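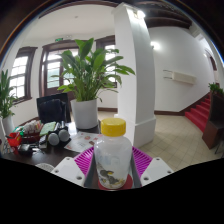 What does Kedeo do?

Kedeo sorts out shared rooms in working buildings: front halls, meeting rooms, staff kitchens, and the desk by the door that has slowly become everyone's desk. We go through what is there with you, decide where it lives, and take away what you tell us to take away.

About Kedeo

We started 12 years ago in Holanda with a van and a fairly low opinion of the organising business. The opinion hasn't improved much. A lot of what gets sold under that name is boxes. You buy the boxes, you put your things in the boxes, and six months later you have the same things plus a wall of boxes, and the person who set it all up is the only one who knows which lid hides the batteries.

There are seven of us now. We have worked through 443 rooms, most of them in offices, clinics, language schools and small training centres, and a fair number of those we have been back to more than once. We mention the return visits because our competitors' websites never seem to have any. Either their rooms stay perfect forever or they don't go back and look.

What we don't believe

We don't believe tidying changes your life. It might change how long you spend looking for the stapler.

We don't believe in colour coding for rooms used by more than a handful of people. We tried it for two years, including a label system called Okar that we paid too much for. Staff followed the colours for a fortnight and then put things wherever there was a gap, as they had before. If anyone wants a carton of Okar labels in mauve, we still have it.

We are doubtful about bare desks. Every architect's photo has one. A front desk that people work at will have paper on it, a notebook, something to put small bits in, and whatever gear is in use that week. Ours at Drallelano has a pair of foam-covered microphones, a green notebook and a red basket of odds and ends, and we teach our own staff at that desk. The basket is allowed. It is the one place where a thing may sit without a reason, and when it fills up somebody has to deal with it.

And we don't take before and after pictures for the website. Anyone can shove a mess out of view for long enough to take a photo, and some of the rooms we see in brochures look as though that is what happened.

Drallelano

Drallelano is our own building. We use the ground floor hall for work and for training days, and it is an awkward room, which suits us. There is a square white column right in the middle, a staircase with red carpet going up one side, dark timber window frames, and tall potted plants that take up the spots where a sensible person would put shelving. Every year or so someone proposes moving the plants. They have stayed.

The hall is also where the single object exercise happens. New staff pick one ordinary thing from the room and have to say where it should go, who would look for it and what it would be found next to. It sounds thin, and we thought so too. But a plain plastic bottle with a yellow lid can keep four grown adults arguing through a morning tea. Is it recycling? Is it a container that somebody means to use again? Does the bit of something in the bottom make it rubbish, or a job for the sink? Does a cartoon printed on the side mean it belongs to the craft cupboard, or was it only ever packaging?
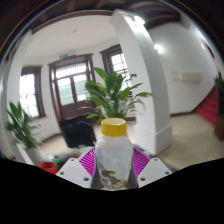
The yellow-lidded bottle and the big plant, ground floor hall, Drallelano.

We don't hand out an answer sheet for that one. People who want a rule for every object tend to be unhappy working here, and people who want no rules at all last a bit longer but cost us more in van trips.

How a job goes

We come and look first. The visit is free and takes an hour or so, usually around 8 in the morning before the room fills up. We ask to see it as it normally is. Please don't clean up for us. We can't quote on a room that has been hidden in a cupboard, and we will ask to open the cupboard.

Then we send a price. A single shared room of ordinary size is $1,512 including one load taken away. It went up in December, and we aren't going to pretend it is a special offer. If we think you can manage the job yourselves we will say so in the same email, with a short list of where to start. A few people take the list and never call again. We assume it worked, though we have no way of knowing.

On the day, two of us work with one of you. We need that one person to have the authority to say yes or no to throwing things out. This is the part that goes wrong most often. If every old binder has to be checked with a manager in another city, we will spend your money standing in a hallway.

Piles get sorted on the floor. Clients find this alarming. A pile on the floor is easy to see and hard to forget about, and it annoys people enough that it gets finished. Piles on tables get coffee put on top of them.

Tables

A good deal of our time goes on tables, so they get their own section. Most shared tables have a front half that people use and a back half where paper goes to wait. A stack starts next to something that never moves, a lamp or a plant or the phone, and because that thing never moves the stack doesn't either. We have one at Drallelano, on the dark polished table, printed documents beside the plant pot, and we are supposed to be professionals.

Our advice for a table like that is modest. Leave the plant. Take the papers away and see who asks for them. Leave out a coaster, one will do, and don't be surprised when the mug ends up straight on the wood a hand's width from where you hoped. We have tried bigger coasters. We have tried more coasters. The mug goes where the hand puts it.

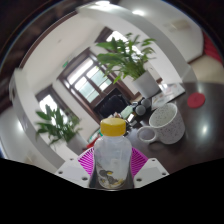 What we take away, and where it goes

Furniture in decent shape goes to two resale shops in Holanda if they have the room for it. Paper goes to the recycling depot, or for shredding if you tick that line on the form, and please do read the form. Plastic bottles, tubs and jars are the category we are least sure about. We rinse what can be rinsed and drop it off with the right lids on or off according to whatever the depot wants that month. What happens after that we have been told various things about, not all of which can be true. If a company promises you that everything it collects gets a second life, ask to see the paperwork. Ask us too. We will show you the depot receipts, and they stop at the depot gate.

Electronics, paint and anything with an unknown liquid in it we take separately, and there is a charge.

What you won't get from us

There is no app. There was a plan for one and it died at the quoting stage.

There is no certificate for your wall. We looked into joining an accreditation scheme, read what was needed, and found that the main requirement was the fee.

There is no twelve-week follow-up programme. We come back once, after two months, at no cost, and look at what has slid. Something always has. Usually it is the kitchen bench and the top of the printer, and we fix those and change whatever we set up that people clearly didn't want to use. After that the room is yours.

Working here

We hire now and then, when someone leaves or the bookings get silly. You need a driver's licence, a reasonable back and the patience to ask a stranger whether they really want to keep a drawer full of lanyards. Prior experience in organising is fine, but expect to be asked what happened to those rooms a year later. The trial day is at Drallelano, paid, 9 to 3, with lunch at the back table.

Getting in touch

Write to us through the contact form and say what the room is, how many people use it and what annoys you most about it. Photos help if they are unflattering. We answer within a few working days, slower in the school holidays.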